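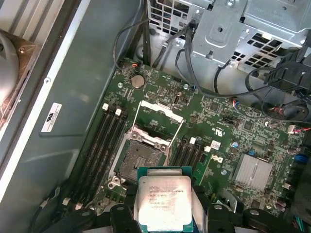

Section 2. Fitting the processor

The processor must be fitted before any memory modules or the heatsink. The tower should lie on its side with the cover removed and the mains lead disconnected. Both the load plate and the retention lever must be fully raised before the chip is brought over the socket, and the memory slots on either side should be left empty until step 6. Check the marking on the metal lid, such as INTEL XEON E5-1630V3, against the order sheet.

1. Discharge static by touching bare metal on the case.
2. Release the lever and open the load plate.
3. Hold the processor by its edges and match its notches to the socket.
4. Lower it straight down. Do not slide or press it.
5. Close the load plate and secure the lever.
6. Fit the memory modules as set out in Section 3.

Caution: the socket contacts bend easily and cannot be repaired on site. Do not touch them – even with a gloved finger.

Note: some resistance from the lever is normal. If the plate will not close, open it again and check the position of the chip.

Record the work on form 182. Queries should be sent to Eimear Breathnach, Tierney Workshop, extension 2881.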